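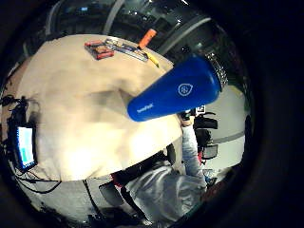
Inicio > Reseñas > Para la mesa de trabajo > Botellas

Imprimir | Enviar por correo

Botella Histia azul: mi opinión después de unos meses

Me la compré en diciembre y ya va siendo hora de contaros qué tal, que Yamuna Gounder me lo ha pedido dos veces en los comentarios (¡perdona, Yamuna!). Es la azul cobalto, la grande, con el logo blanco redondo de la gotita y el cuello plateado con estrías. También la hacen en verde, pero yo vi este azul y ya no miré más.

Lo que más me gusta es el acabado, entre mate y un poquito brillante, que no resbala nada cuando vienes con las manos llenas de crema. El cuello estriado se agarra muy bien y la base redondeada queda comodísima en la palma. Eso sí, es un trasto GRANDE. En la mochila pequeña no me entra, y en la mesa compite con los rotuladores, los lápices y todo lo que voy dejando por ahí. Mi marido dice que parece un extintor azul - exagerado.

Llena pesa lo suyo. La báscula de cocina me dio 1.173 gramos, y vacía unos 300, así que para caminatas yo me llevaría otra. Antes tenía una Estska más finita que acababa rellenando cada dos por tres, y con esta me apaño toda la mañana dibujando sin levantarme.

Pegas: las letritas blancas de abajo son minúsculas, y limpiar entre las estrías del cuello es un rollo (yo uso un cepillo de dientes viejo). Me costó 22 euros en Unnithan, con el envío aparte. Volvería a comprarla, aunque igual esta vez en el tamaño mediano.

Imprimir | Enviar por correo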